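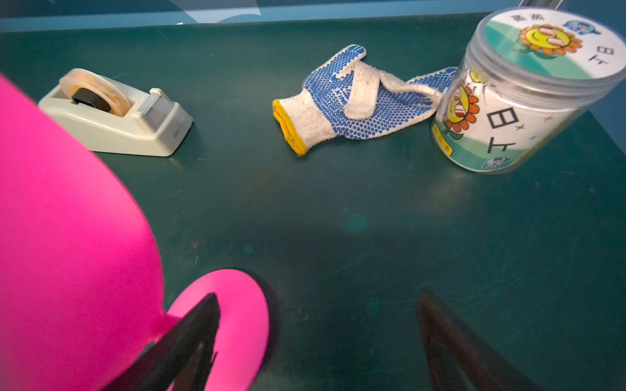 What does the new Gorasis release change for arms that handle soft packaging?
It replaces the single grasp score with two separate estimates, one for where the fingers should close and one for how far the material is likely to give when they do.

Flarnidau has released version 2 of Gorasis, its grasp planning and control package for small one- and two-arm cells. The update went out to existing licence holders on Tuesday and is aimed at sites that pack or sort goods wrapped in film, foam or bubble wrap.

Earlier versions fitted a rigid shape to each object from the depth image and planned against that shape. The method held up for jars, boxes and tools. It did poorly on bubble wrap, where depth readings scatter off the cells and the fitted surface could sit well above the real one. Fingers then stopped short or closed on a fold.

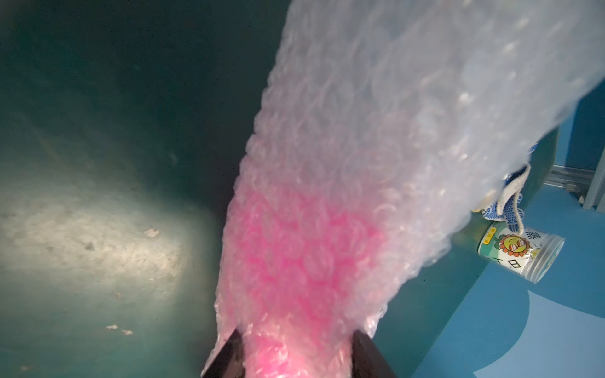

Clear bubble wrap held between the two gripper fingers.

Version 2 drops the fitted surface for anything the perception module labels as film. The planner works from the wrist camera view during the last part of the approach and updates the closing width as it goes. Finger position and motor current are read together, so a slow rise in current is treated as material compressing and a sharp rise as contact with something solid. Thresholds for both are set in a plain text file and can be changed without a restart.

The film model was trained on 3,000 labelled grasps recorded at the company's Pestthorpe workshop. Flarnidau says median planning time per grasp is now 46 milliseconds on its reference computer, although cells with older graphics hardware should expect longer.

The second main change concerns two-arm work. Each arm previously held its own copy of the workspace model, and the copies were merged once per cycle. Both arms now read from a shared model, and a reservation is placed on the volume around an object before either gripper enters it. If both planners ask for the same volume, the arm with the shorter remaining path goes first. Where a task needs both grippers on one object, the reservation can be marked as joint — the collision margin between the arms then shrinks to 18 millimetres. 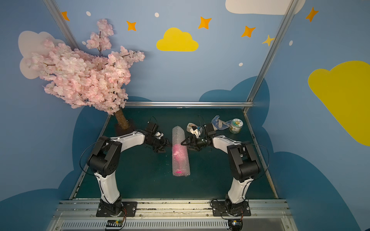
Two arms with their grippers close to a wrapped item on the tabletop.

Rostami, the logging tool sold alongside Gorasis, has been updated to match. It now stores wrist and fixed camera streams on one clock and can replay a grasp with the planner's reservations drawn over the video. Logs from version 1 will open but show no reservation data.

Some known faults remain. Clear containers lying close to loose film may be labelled as film, and the release notes advise keeping the rigid object model switched on for mixed loads. Knitted fabric is still handled by the old scoring method. A separate fabric model is planned, with a test build due in March.

The update is free for sites with a current support agreement. Calibration files carry over, but the joint margin setting must be entered again by hand.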